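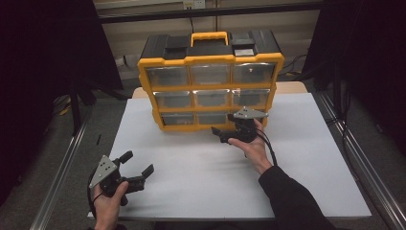 3.2 Small drawers and the sorting habit

Figure 2. A parts organizer with nine clear drawers in three rows of three.

We came to the question of drawers rather slowly, having set out to write about sheds. When the interviews began in March, our plan was to ask retired hobbyists how they had arranged their workshops over the years, and we expected to hear a good deal about benches, pegboards and light. We did hear about those things, and happily so, but the talk kept drifting back to screws. People love to talk about where they keep their screws! Of the 92 households that took part, 80 kept at least one set of small drawers (the kind shown in Figure 2 is a fair example of the type), and in 20 of those the drawers had come down from a parent or an older neighbour along with everything still inside them.

It is worth lingering on that last group. An inherited set of drawers carries somebody else's idea of what belongs with what, and the new owner has to decide how much of that idea to keep. One woman in our sample had left her father's washers exactly as he had grouped them, by the colour of the metal, although she found it maddening every time she needed a particular size. Another participant emptied the lot onto a bedsheet the week he got them home, sorted by length, and then spent the better part of a winter regretting it. Both spoke of their drawers with real fondness, and both, when we asked, could name the contents of nearly every one without getting up from the kitchen table.

Clear fronts and labels seem to do rather different jobs here. Danko's earlier study of sewing rooms in Zasano suggests that labels are mostly written for other people in the house, while the regular user goes by place and by feel. Our own visits bear this out to a degree. Labels were often years out of date, and their owners were quite untroubled by it. A drawer marked for picture hooks might hold fuses, and had done so for as long as anyone could remember.

We should add that two participants had given up on sorting altogether and kept a single mixed tin, which they tipped out whenever something was needed. They described the search as a pleasure in itself, and we have coded their answers separately in the tables that follow.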